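Selling Hand-Made Instruments Abroad: A Study of Four Small Workshops

Report for the module Small Firms and Export, second year
Group 5: Anneli Heinonen, Burgi Lanz

1. Background

Our task was to choose a trade made up mostly of small firms and find out how its goods reach buyers in other countries. We chose makers of stringed and reed instruments. One of us plays the clarinet and already bought reeds from abroad, so we had a rough idea of how an order works from the buyer's side.

We wrote to nine workshops and four agreed to take part: Verkow (zithers and small harps), Zondon (bowed psalteries), Kurup (hand drums and bamboo flutes) and Gekley (clarinet and oboe reeds). Gekley is the largest, with eleven staff. Kurup is a father and two daughters.

2. Method

Each workshop filled in a form with questions on prices, packing, carriers, returns and where their enquiries came from. We then spoke to each of them by phone or video call. The calls were meant to last half an hour, but the one with Verkow went on until nearly 8 pm and had to be finished the next Thursday.

We also looked at the order books for one year, with buyers' names removed. Together the four workshops sent out 1,862 parcels in that year, and 492 of these went to another country. Most of the foreign parcels were reeds, so we looked at Gekley apart from the others in some places.

3. Findings

3.1 Where enquiries come from

Three of the workshops get most foreign enquiries through their own website. Zondon gets them through two music shops, which take a share of the price. Zondon was happy with this and did not want to answer emails in other languages.

Many enquiries lead nowhere. Verkow kept a list for us during October and had 115 messages from abroad. Most asked only for a price, and a good number of people did not write again once they heard what the postage would be. Verkow has since put a postage table on its site.

3.2 Materials and paperwork

Wood was the subject that came up most. A buyer's country may want to know the species, and in some cases where it was felled. Verkow uses mostly maple and spruce and has few problems. Kurup has used older stocks of darker wood for drum shells and could not always give a full answer, so it now sells those drums at home only.

Inlay and other decoration also need to be declared. Shell is the usual difficulty. Zondon changed to dyed wood inlay for all export models, and says that customers have not complained.
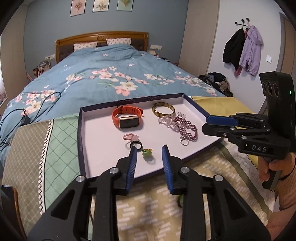
Figure 1. Bangle, rings and a watch with an orange strap in a white-lined lid.

3.3 Packing and damage

Reeds are light and hard to break once they are in their cases, and Gekley sends them in padded envelopes. The other three firms use double boxes. All three slacken the strings or drum heads before sending, and they put a note inside telling the buyer how to bring the instrument back up to pitch slowly.

Damage in transit was reported on few orders. The cost is high when it does happen - Verkow replaced one harp completely, and the second set of postage was more than its profit on the sale.

3.4 Price

None of the firms charges a different basic price to foreign buyers. Kurup adds a fixed sum for the time spent on forms. Gekley gives a discount on large orders, mainly to teachers and small shops who buy for a whole term.

4. Problems with our study

Four workshops is a small number and they are all firms that wanted to talk to us. The order books were not kept in the same way. Zondon writes down the shop as the buyer, so we could not tell where those instruments ended up, and we counted them by the address of the shop. Some may have been sold on to a third country.

We did not speak to any buyers. We had planned a short survey but ran out of time.

5. What we would suggest

Postage costs should be shown early, before the customer has to ask. A simple sheet listing the wood and other materials in each model would also save work, and Verkow has offered to share the one it uses. For Kurup, we think a shop arrangement like Zondon's is worth trying for the flutes, which are easy to pack and need less paperwork than the drums.

6. Who did what

Anneli Heinonen wrote the form and sections 2 and 3. Burgi Lanz made the calls, went through the order books and wrote sections 4 and 5. The background was written together.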